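Hirnon Hard Wax Oil, Matte, 500 ml

Item no. 338

Hirnon is a clear oil for indoor wooden tables, desks and shelves. It soaks into the wood and leaves a low-sheen surface that can be touched up in spots without sanding the whole top. Made by Raudsepp.

Can size: 500 ml
Coats: 2 on bare wood, one for upkeep
Drying time: overnight between coats
Apply with: lint-free cloth or short-nap roller
Clean tools with: mineral spirits

Sand bare wood to 150 grit and vacuum well. Stir the can, do not shake it. Wipe on a thin coat and remove any excess before it turns tacky. Keep water and hot mugs off for a week after the last coat.

Oily rags can catch fire on their own. Lay them flat outdoors to dry before throwing them out.

Not for floors or outdoor furniture. For those, see Skusby Deck & Floor, item no. 205.

Price list updated 5/15/26. The one-liter can is back in stock in June. For trade orders, contact Beca Lewis at the Prellareo counter.

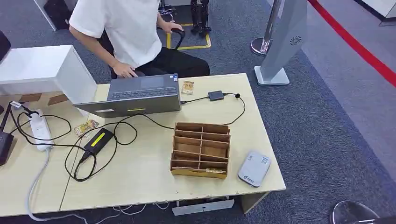
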